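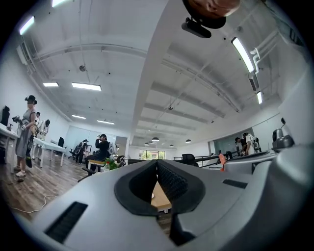 El presente informe recoge el avance de los trabajos de acondicionamiento de la planta diáfana de Rendgate, ejecutados por Brirent con cargo a la ayuda concedida para la adecuación de espacios de trabajo compartidos, y abarca el periodo comprendido entre el inicio de la obra y el cierre de julio. La actuación afecta a una superficie de 325 metros cuadrados y se ha desarrollado sin suspender la actividad ordinaria de la planta. De conformidad con la memoria aprobada, se ha mantenido el techo visto, pintado en blanco, con la viga central, las viguetas y las conducciones a la vista, y se ha descartado la instalación de falso techo. La iluminación combina paneles y tubos fluorescentes en distintas zonas con una fila de cuatro lámparas colgantes negras de tipo campana al fondo de la sala. Esta solución permite conservar la altura libre original y simplifica el acceso a las instalaciones para su mantenimiento.

## 1. Estado general de la actuación

Los trabajos se encuentran en la fase 2 de las previstas en el calendario. La primera fase, relativa a saneado de superficies, revisión eléctrica y pintura, quedó recibida con observaciones menores, todas ellas subsanadas en el plazo fijado. La segunda comprende el alumbrado, la distribución del mobiliario y la corrección acústica. De estas tres partidas, las dos primeras están sustancialmente terminadas y la tercera se encuentra pendiente de suministro.

No se han registrado accidentes ni incidencias de seguridad durante el periodo. Las tareas con mayor nivel de ruido se concentraron antes de las nueve de la mañana, conforme a lo acordado con los usuarios de la planta.

## 2. Techo e instalaciones

La limpieza y el pintado del techo exigieron más horas de las calculadas. La superficie nervada presentaba restos de fijaciones antiguas y varias capas de pintura mal adherida, que fue necesario retirar manualmente antes de aplicar la imprimación. Se aplicaron dos manos de acabado mate en la totalidad de la planta, con un repaso adicional en los encuentros entre la viga y los muros.

Las conducciones que discurren entre las viguetas se han revisado en todo su recorrido. Se sustituyeron los soportes deteriorados y se retiraron los tramos fuera de servicio. La tubería lateral, en blanco como la pared, se mantiene en su trazado original; su desvío se estudió en la fase de proyecto y se desestimó por razones de coste.

## 3. Iluminación

El criterio seguido ha sido reutilizar las luminarias existentes siempre que su estado lo permitiera. Tras la revisión se renovaron los equipos auxiliares de los paneles y se reordenaron los circuitos para que cada zona pueda encenderse por separado. Con anterioridad, toda la planta dependía de un único encendido general, lo que obligaba a iluminar la sala completa aun cuando se ocupara una sola mesa.

Las lámparas del fondo fueron suministradas por Arruda. La memoria preveía un modelo de menor diámetro, retirado por el fabricante antes de formalizarse el pedido. El cambio se comunicó en su momento y no ha supuesto variación en el importe de la partida. Se solicita que quede incorporado al expediente como modificación no sustancial.

El nivel de iluminación establecido como objetivo es de 600 lux sobre los planos de trabajo. Las mediciones efectuadas en horario de tarde lo alcanzan en las mesas centrales. En los puestos próximos a la pared derecha los resultados son inferiores, por lo que se ha previsto reorientar las luminarias correspondientes y repetir la medición antes de la recepción de la fase.

## 4. Mobiliario y distribución

Se ha optado por mesas blancas, entre ellas las de formato alargado, y por sillas de oficina negras. El conjunto procede en parte del inventario anterior de la planta; las piezas recuperadas se limpiaron y ajustaron en la propia sede. La zona central se mantiene libre de divisiones fijas para facilitar las actividades que se realizan de pie y que precisan espacio de movimiento.

Los usuarios han trasladado dos peticiones que se consideran atendibles:

- Aumentar el número de tomas de corriente en las mesas largas, insuficientes en las horas de mayor ocupación.
- Disponer de perchas o colgadores para bolsos y efectos personales cerca de los puestos.

La segunda petición puede atenderse con cargo a la partida de pequeño equipamiento. La primera requiere la conformidad de la entidad financiadora, dado que afecta al cuadro eléctrico secundario.

## 5. Corrección acústica

Esta partida acumula el principal retraso. La conservación del techo visto implica una reverberación más elevada que la de una oficina convencional, circunstancia ya advertida en la memoria. Para compensarla se proyectaron paneles absorbentes verticales, cuya fabricación se adjudicó a Naveck. El suministrador ha comunicado una demora por falta de material base y ha propuesto una entrega parcial, que esta dirección ha aceptado.

Entretanto, se ha pedido a los usuarios que reserven las llamadas y reuniones para la sala contigua. La medida es provisional y se ha respetado de forma desigual, en especial a última hora de la tarde.

## 6. Ejecución económica

El gasto del periodo se ajusta a lo presupuestado, con la excepción de la partida de pintura, en la que se ha producido un exceso de 3.000 euros derivado de la preparación del techo. Se propone cubrirlo con el remanente de mobiliario, generado por la recuperación de piezas existentes. La compensación no altera el importe total de la ayuda. Las facturas y los justificantes de pago se remiten en el anexo económico.

## 7. Actuaciones previstas y autorizaciones solicitadas

Durante el próximo periodo se acometerán la reorientación de luminarias en el lado derecho, la colocación de la primera entrega de paneles acústicos y la rotulación de los circuitos de alumbrado. La medición acústica final se realizará una vez instalada la totalidad de los paneles.

Se solicita a la entidad financiadora:

1. La aprobación del trasvase entre las partidas de mobiliario y pintura.
2. La conformidad con la ampliación de tomas de corriente.
3. La toma en consideración del cambio de modelo en las lámparas colgantes.

La documentación técnica de las dos primeras solicitudes se acompaña al presente informe. La relativa a las lámparas obra ya en poder de la entidad.

Brirent, dirección de la actuación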